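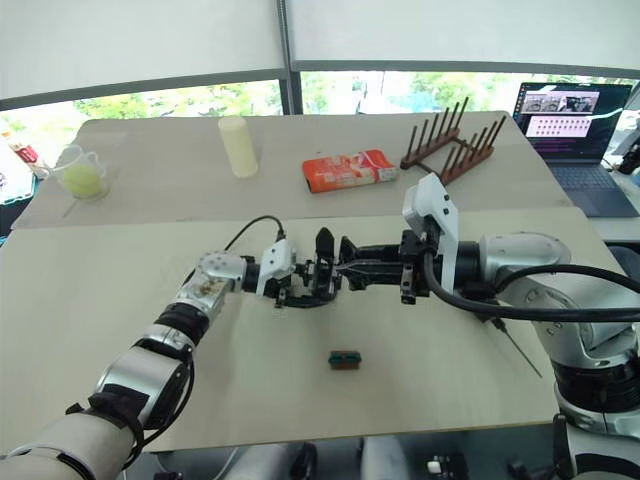

The two arms nose to nose over the bench at the Brumar workshop, with the test block in front of them.

Haworth Small Builds Fund: second progress report, Tristura two-arm project

Hello again from Wusterham! I promised you a shorter report this time, so I'll get straight to the good part, which is that both arms now run from one laptop and I can get them to work in the same patch of table without bumping into each other (mostly, more on that below).

Where we are

When I last wrote, the left arm was up and the right one was still in pieces on my kitchen floor. Since then I've moved the whole build over to the shared workshop at Brumar, where I get a bench by the big window and a lot more elbow room. The right arm went together in January. It took me two tries to get the shoulder square, and I had to redo the wiring after I routed a cable where the elbow could pinch it. My own fault, and an annoying Tuesday.

The grippers took the longest. The left one is short and the right one is long, and I spent ages getting the software to know where both sets of tips really are. I now do a tip-to-tip check at the start of every session: bring them together over the middle of the table, stop just short, and see if the gap looks the way the laptop thinks it should. If it doesn't, I redo the offsets before anything else.

How the tests are going

The main test is a handover. One arm picks up a small block, passes it to the other, and the other one sets it down. I ran it 264 times over the past few weeks and 81 of those went wrong. That sounds like a lot, I know! Most of the bad ones came early, before I slowed the closing speed on the right gripper, and I'm much happier with the later runs. I did have one good clunk between the wrists. Nothing broke, but I added a wider keep-out zone that same evening.

Next up is the dish rack, which I've been looking forward to since I wrote the application. I want to start with one plate and one slot and go from there. Pouring is on the list too, but I'm leaving that till last for the sake of the electronics.

Money

Of the $3,000 you gave me, $800 is left. I'd like to put part of that toward a spare gripper motor and softer finger pads, and keep the rest for bench fees. If you'd rather I ask before moving money between lines, just tell me and I'll send a proper request.

One thing I could use help with: do you know of any other grantee working on two-arm handovers? I'd love to compare notes on grip force, and they're welcome to come by the workshop any evening after 6.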